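Pisgate Household Words

A list of 1338 everyday words and short phrases for things kept in and around the home, with spelling variants and plain definitions. Current release: 2. Last updated November 27, 2019.

What is in it

The list covers kitchens, sheds, desks, sewing boxes and laundry rooms. It leaves out furniture, food and clothing, which are large enough to need lists of their own. Each entry has a headword, a part of speech, a short definition and, where we have one, a sentence showing the word in use.

Entries were gathered from three places: the Skinner notebooks, a set of handwritten household inventories; replies to a mailed word survey; and the older Mirker list, which had been sitting in a spreadsheet with no definitions at all. Nearly 30 percent of the Mirker entries were duplicates and have been merged.

Files

words.csv has one row per headword.
variants.csv has spelling and regional variants, keyed to the headword.
sources.csv says where each entry came from.
changes.txt lists edits between releases.

All files are UTF-8 with Unix line endings. Fields are separated by commas and quoted only when the text contains a comma.

Columns in words.csv

id: a whole number. Numbers are not reused when an entry is removed.
headword: lower case, singular, unless the thing is only ever named in the plural (scissors, tongs).
pos: noun, verb or phrase.
room: one of 27 codes for where the thing is usually kept. The codes are spelled out at the top of sources.csv.
definition: one sentence, no more than 30 words.
example: may be blank.

Desk and drawer words gave the most trouble. People who answered the survey used "marker" for several kinds of pen, and some used "pen" for all of them. We kept "marker" as its own headword and put the rest in variants.csv. "Cap," "lid" and "top" are three entries, with a note on each pointing to the others.

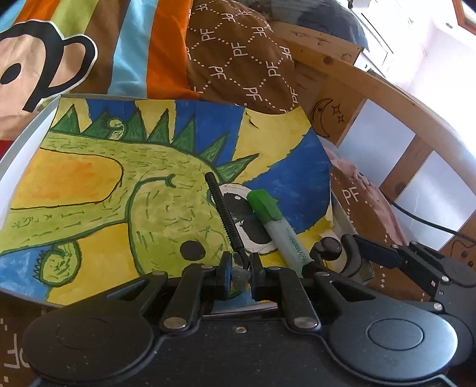

Dougal Jardine

The definitions were written fresh for this list. None are copied from a printed dictionary. Where two sources disagreed about what a word meant, both senses are given under one id and separated by a semicolon. Senses are in no particular order.

Known problems

The room code for "string" is wrong in release 1 and fixed in release 2.
Shed words are thin. Most of the survey replies came from apartments.
A few verbs (to wring, to darn) have example sentences that are too long.
Hyphens are not consistent. "Clothes-pin" and "clothespin" both appear as headwords and should be merged.

Loading the list

Any spreadsheet program will open the files. If accented letters look wrong, set the encoding to UTF-8 on import. The Sestari word tools read words.csv directly, but they skip the room column unless you rename it to "group."

Terms of use

Free to use, copy and change for any purpose. Please keep sources.csv with the other files if you pass them on.

Corrections

Send corrections with the id number and the headword. New words are welcome if they come with a definition and the place where the word was heard or read. The next batch of edits goes in next April.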